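April, bench clear-out, second pass

Started at 14:00 with Rajeshwari. The plan was to get everything off the long white table before the Muvico parts come in. Most of what was on it had drifted over from the sink side and the packing shelf.

Cables went first. Black ones all look alike in the drawer, so each gets wound in loose loops and tied, with a paper tag giving the length. Petro wants the short ones kept apart from the 3 m ones. Tags are in the Birkcombe tin.

Still on the table when we got to the small stuff: one coiled black cable, the round blue pad with its clear plastic bag, a blue packet in glossy wrap, and the cups and other pale things toward the back.
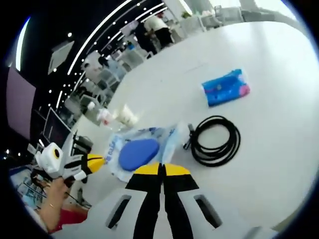
Where things go

Blue pads: in their bags, drawer 14, flat. Don't stack anything on them.

Cups: shelf over the sink. Chipped or cloudy ones go out.

Small packets, tissues, wipes: the open tray by the door.

Coiled cables: hooks, connector end up.

Box 504 is full and needs a new label. Faraji has the label tape. Maksym to check whether the Nazarenko order covers more bags, we're down to about 60. Wipe the table down before anything new goes on it.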